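Okay, a few people asked what I'm doing with my Tullel shares after that ugly slide, so quick thread. I'm a regular person with a brokerage account, so please do your own homework.

1/ I bought Tullel at $64 a couple of springs ago. I liked the product, I liked the balance sheet, and a friend wouldn't shut up about it. It ran up to 80 and I felt like a genius for a few weeks.

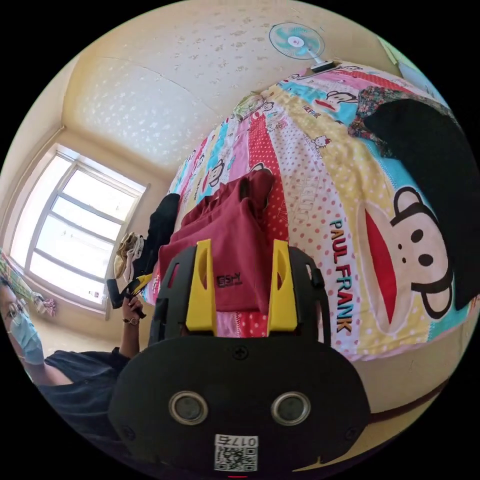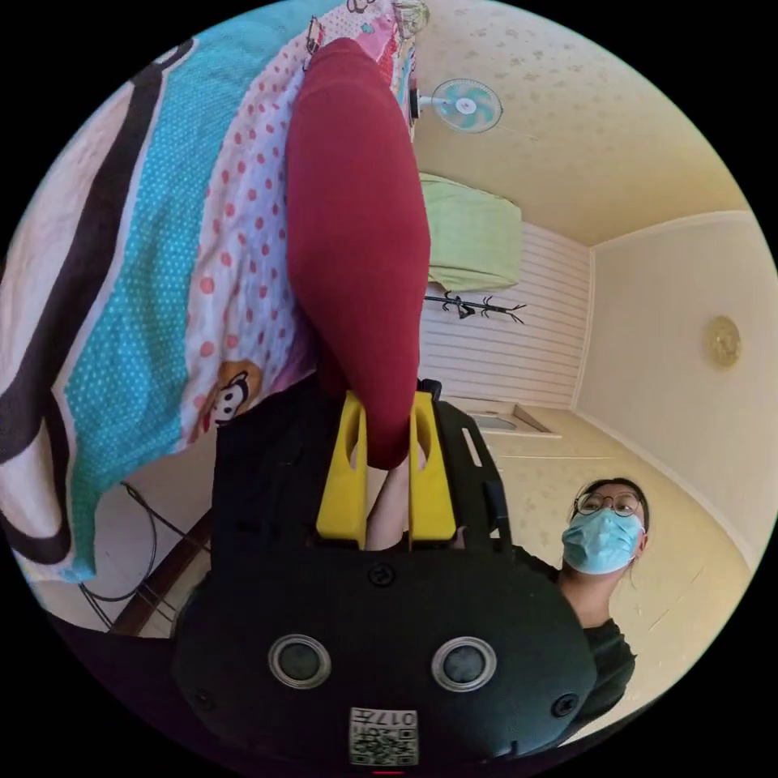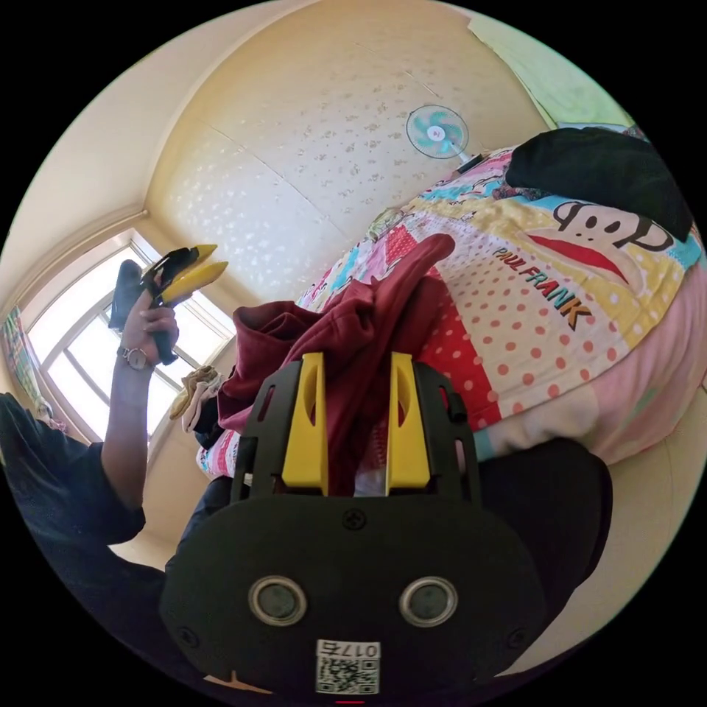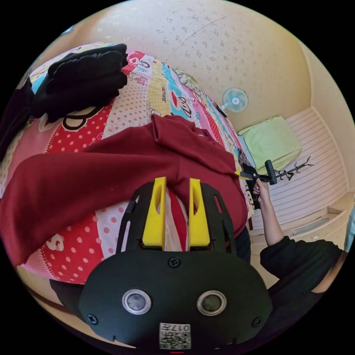 Four from me, all with the yellow fingers in them. Back to the thread.

2/ Then it went to 41. I did what everybody does, which was stop opening the app. Not a strategy! I finally sat down with a coffee and pulled up the weekly chart, and it was uglier than I remembered.

3/ What bugs me most is the volume. The big down weeks came with heavy selling, and the bounces since then have been pretty sleepy. I want to see buyers show up with some energy before I add a single share.

4/ The other thing is Utell. Same kind of business, same customers, and its stock has held up so much better. When one name in a group sinks and its neighbor doesn't, I have to stop blaming "the market" (I blamed the market for a good while, sorry to everyone at Thanksgiving).

5/ Somebody in the replies last time said Tullel is cheap now at 17 times earnings. Maybe! But that's 17 times what they earned last year, and management has already trimmed its outlook once. If earnings come down again, that number isn't cheap anymore.

6/ Laurier Petrenko had a good note on this in his newsletter. He thinks the dividend is safe and that the worst of the selling is over. I agree with him on the dividend – they have the cash to cover it. On the selling, I'd like to see the stock stop making new lows first.

7/ So what did I do? I sold half. Took the loss, which I can use against the gain I had in Poirier, and I'm keeping the rest with a mental line in the sand just under the recent low. If it closes a week below that, I'm out and I'm not going to argue with myself about it.

8/ The money from the half I sold is sitting in a plain money market fund for now. I looked at Ullow too, but it had already jumped a lot and I have a bad history of buying things the week after they jump. It's on the watch list. We'll see if it pulls back.

9/ A couple of you asked about options on this one. I don't trade them, so I'm the wrong person to ask. Tried covered calls once and spent the whole month checking my phone in the grocery store.

10/ Next earnings are in November. I'll be looking at margins first and whatever they say about next year second. Will post the chart again after the numbers come out. If you own Utell instead, tell me what you paid and what you like about it, I'm curious!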